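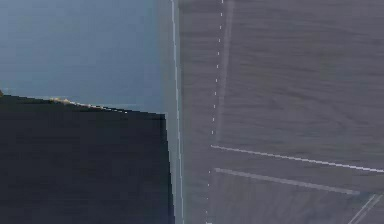

Huỳnh, equipment planning, Brindby
Last revised 20th October

Simulation or hardware first? Budget questions for household robot projects

These are the questions that reach the planning desk before a purchase request is filed. They apply to projects that intend to put a mobile arm in a home setting and want to do part of the work in simulation.

Do we need to buy the arm before the simulation work starts?

No. The room model, the task list and the first round of control software can be done on workstations. Place the arm order once the task list is frozen. Payload and reach come out of that list, and changing either after the order is signed normally means a new quote.

What goes in the simulation line of the budget?

Workstations, storage, room assets and staff time for correcting the assets. Staff time is the line most often left out. The Varkevdale request listed none and was sent back for it. Allow 24 hours of asset work per room before any task is run.

How detailed does a room have to be?

Detailed enough for the task. A pick-up task on the floor needs correct floor friction, correct object size and enough furniture to limit the approach. Poster text and the view in a mirror can stay at low resolution unless the project tests recognition of them.

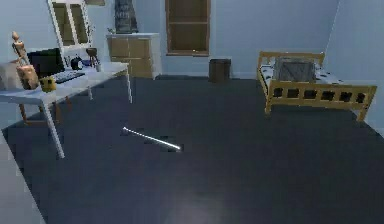

Bedroom model with desk, dresser and single bed; a thin white rod lies on the carpet.

What does a thin object on the floor mean for the gripper specification?

It sets the fingertip requirement. Ask the vendor for fingertip thickness, minimum grasp height above the floor and closing force at the low end of the range. Maximum payload says little about this kind of job. If the data sheet gives no minimum grasp height, request it in writing.

Can we budget for one camera?

You can, but quote two as an option: one for the room and one for close work. At short range a single surface can fill most of a view, and the software then has few edges to work from. Price the mount and cable with the camera.

Should we license a room library or build our own?

Compare cost per usable room. Etedeck, our internal asset store, holds 9 rooms cleared for project use, and these carry no charge to the requesting group. For an outside library, check that furniture is supplied as separate objects. A desk and chair merged into one mesh cannot be rearranged.

How much storage should we request?

One recorded run at our default settings takes 4 GB. Multiply by planned runs, then double for reruns. The last full request covered 1,315 runs and was approved without changes.

When does the hardware money have to be committed?

Requests for the coming year close in January. A quote must be valid on the closing date. Expired quotes are returned unread.

What is not covered by the equipment budget?

Floor repairs, network cabling, insurance and travel to the vendor for acceptance tests. File these under site costs, using the same project number.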